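Visit to the Plumanon workshop, open day in September

We arrived at Plumanon at 12 and there were already 30 visitors at the door. The first room is for sheepskin pieces, and I stayed there the longest.
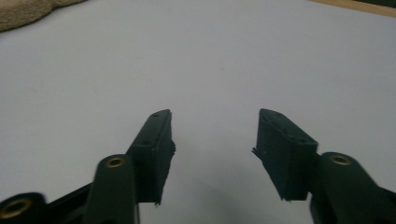
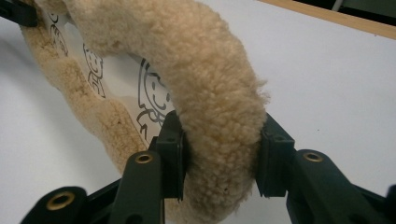

White table in the first room; in the second picture, the sheepskin ring with cartoon drawings on the sheet inside it.

The curls are very tight on the thick side. On the flat side the wool is shorter and has yellowish-brown patches. After this we went to the Maihi room, where the tea cost 4 dollars.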